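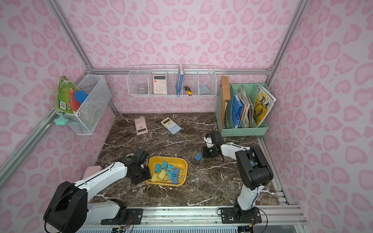 Tefera asks whether small office supplies need a storage method at all, given that a tray costs little and everything fits in it. The question came up on Wednesday and is the starting point for these notes.

Unit 5: Small Stationery, Sorting and Storage

5.1 Open trays
A shallow tray suits items used daily. The yellow tray holds binder clips in blue, teal and pale yellow, heaped together. Retrieval is quick if any clip will do. If size or colour matters, the user has to search the pile, and the wire handles can catch on one another.

5.2 Strays
A clip outside the tray, such as the blue one on its side, is returned before the tray is counted. Stock sheets record trayed items only.

5.3 Flat items
Calculators are stored separately from clips. A pink one and a pale yellow scientific one take more surface than their use justifies when left lying at an angle. Store them upright, keys facing the same way. Label the scientific models.

5.4 Capacity
The Midik sheet used in this course sets a limit of 20 clips per open tray. Bulk stock (cartons of 1000) stays in the cupboard and is drawn down every 7 days.

Exercise
Draw up a layout for one desk drawer using the Cindale grid. Mark the centre line first. Allow one cell for each clip colour and one for strays. Bring the sheet to the next tutorial.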